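Ticket 449: right gripper stalls on close
Opened by Panya Thepsuriya, robotics club

Hiya Birdie, me again! Our blue thing into basket routine keeps dying with a position error on the right hand side, and the log stops at step 1,038 every time. 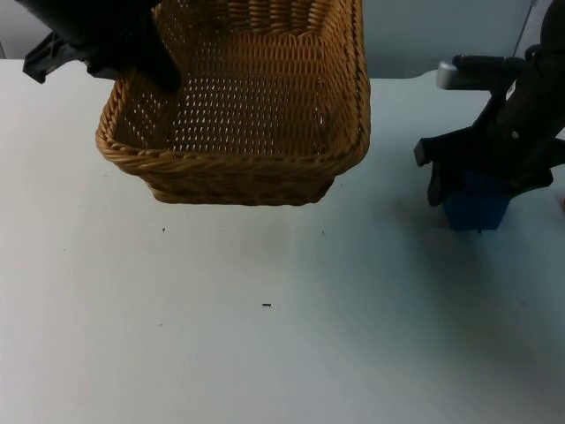
I've tried a restart and swapped the USB lead (the spare Vollano one), no joy. Left arm's fine on its own, so I doubt it's the power supply.

Could it be the close limit? Mine's set to 14 and I can't remember who changed it.
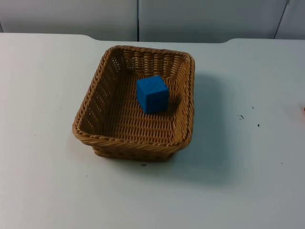 Brillach, December

Birdie said to put the limit back to 2 and redo the homing, so I did both after lunch. No error so far, hooray!

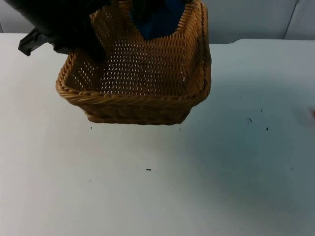

Still want to go through the left arm's lift settings before the heats, so please leave this open for now.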